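4.2 Clearing and wiping a tabletop

Use this procedure after each table service. Allow 2 minutes per table.

1. Set the serving tray on the table, at one side.
2. Lay a dry towel flat at the other side. Leave open tabletop between the two.
3. Move used cups and plates onto the tray. Empty all liquids first.

Note: Stock trays are listed under part no. 206 in the Zirnelitz supply list.
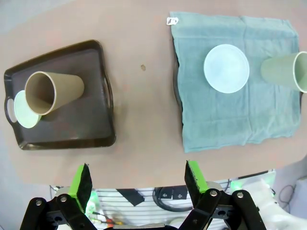 Paper cups do not stack securely once used. Place each one on its side on the tray, inside the raised rim. A small plate may lie partly under the cup, as with the pale green one, and the rest of the tray stays free for further items. Check the open tabletop for crumbs or specks before lifting the tray.

4. Grip the tray by both handles and lift it level.
5. Wipe the table from the far edge toward you.
6. Fold the towel with the soiled side in and place it in the wash bin.

Caution: Do not slide the tray across the table. Grit under the base will scratch the surface.

For towel washing, see 4.3.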